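Equipment News: The Drawer Cell at Teltham
2019-12-23

Members of the Institute who make use of the Teltham laboratory will be aware that the small manipulation cell, known to most users as the drawer cell, was withdrawn from general booking in May for a full overhaul. The work has been completed and the cell is once again available. The Technical Services Section has been asked to set out what was done, and to remind users of the care which the cell requires between bookings.

The cell consists of a single black arm with a two-fingered gripper, a small camera carried at the wrist, and a fixed camera which looks down on the table. The arm was supplied by Jistmont and the controller by Diko. Neither was found to be at fault. The difficulties reported by users over the preceding year, of which 73 were entered in the cell's log, arose almost entirely from three matters: the fingers, the position of the wrist camera, and the surface on which the work is placed.

The fingers were dealt with first. The former pair had hardened with age and had begun to slip on smooth handles. They have been replaced with a softer pair with rounded ends, which are better suited to reaching over a thin edge without marking it. After fitting, the gripper is closed fully and the line between the two fingers is inspected through the wrist camera. If one finger stands ahead of the other by more than a trifle, the fixing screws are slackened and the pair is seated again.

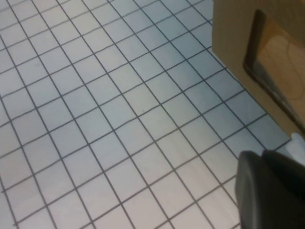 The gripper fingers as seen by the wrist camera, over white tiles beside a wooden panel.

The position of the wrist camera gave more trouble. It had worked loose in its bracket, and successive users had corrected for this in their own software without entering the fact in the log. The bracket has now been pinned. Both fingertips should appear towards the lower right corner of the view when the wrist is held in its checking position, and users are asked to confirm this before each session. Should the fingertips appear elsewhere, the cell is to be taken out of use and the Section informed. Users are particularly requested not to bend the bracket by hand.

Calibration was carried out by Mr Hnat Dovhaniuk over several days. The arm was driven to 156 positions, and at each the reading of the arm was compared with the position recovered from the two cameras. The sequence was repeated after the controller had been left switched off overnight, and the results agreed within the limits set by the Section. The full table of readings is kept with the cell's papers and may be consulted on request.

Attention was then given to the table. The grid is of great help in judging where an object has been placed, and in putting it back in the same position after a trial. Users should nevertheless bear in mind that the lines are not perfectly straight in every part. The grid is a guide for the eye – it is not to be used as a measure, and distances quoted in reports must be taken from the calibrated cameras.

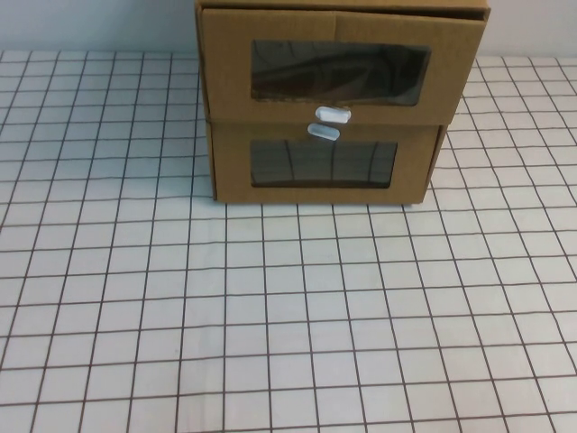

The test piece remains the cardboard unit with two drawers, one above the other, each with a window in its front and a small white handle. Consideration was given to replacing it with a moulded cabinet from Arrieta, and a sample was borrowed for the purpose. The Section concluded that the cardboard unit should be kept. It is light enough to shift if the arm pushes too hard, so that an error in the program is more likely to move the unit than to strain the wrist, and a fresh one can be made up at very little cost. Card does wear, however, and the edges of the casing should be looked over at the start of each day. A drawer that binds when drawn out by hand will certainly bind when drawn out by the arm.

Acceptance of the cell rested on repeated working of the upper drawer. The arm approaches from above and to one side, and the fingers are lowered into the gap behind the drawer front. In all, 547 cycles were run under supervision. The first 203 were carried out at reduced speed and the remainder at the ordinary working speed. Two stoppages were recorded, both at the reduced speed. Each was traced to the cable at the arm, which had been clipped too tightly and was drawn taut as the wrist turned. The cable has been given a longer loop, and no further stoppage occurred.
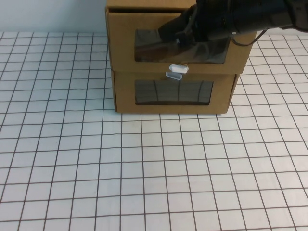 The arm at the upper drawer of the test unit, with the cable hanging in a loop beside it.

Users are asked to leave that loop as they find it. It should hang freely at the side of the arm and must not be taped back, however untidy it may appear. The fitting near the point where the cable joins the arm is to be tightened by the Section's own staff only.

The following arrangements apply from the reopening of the booking register. The fingers are to be wiped with a dry cloth at the end of every session; solvents must not be used. The test unit is to be returned to its place towards the back of the grid with both drawers closed. Any change to the speed limits requires the written agreement of the Section, and all stoppages, however brief, are to be entered in the log with the time and the name of the user.

Bookings may be made through the laboratory office at Teltham in the usual manner. Those who have not used the cell since May are required to attend a short period of instruction with Mr Dovhaniuk before their first session, and should state on the booking form whether they will need the wrist camera, the fixed camera or both.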